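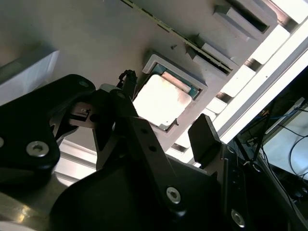 # Linddale bench set: CPU and memory refitting

Refugio Cárdenas, Brundullow refurbishing shop. Last edited 25/06/2023.

471 recorded runs of an arm working on used desktop towers. Each run has a wrist view and a fixed view of the bench. Joint logs are in the Ladetik folder, one file per run.

## What changed for staff

Before May, 3 technicians did board work by hand. Now 2 of them set up cases and check results, and Virgilio Lumanlan looks after the arm and the fixtures. No jobs were cut. Hours at the bench are shorter and there is more walking between stations. Technicians asked for the stop button on their own side of the table, and that has been done.

## Setup

The tower is laid on its side with the panel off. Parts go in the grey fixture tray to the left of it. 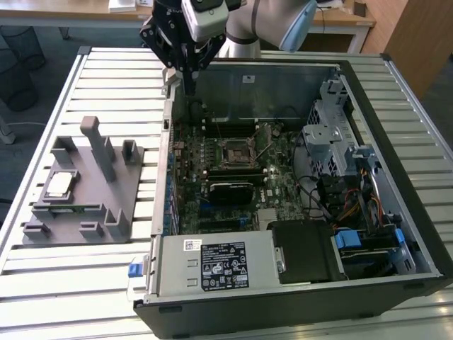

Gripper over the open case, CPU and RAM module in the tray.

## Known problems

- Glare on the heat spreader in the wrist view.
- Fixture heights were changed partway through. See the Bassi notes.
- Staff comments were left out at their request.

Search this project Go

Comments (2)

bench_two: Are the tray print files included?

V. Lumanlan: Not yet. I'll add them once the new heights are labelled.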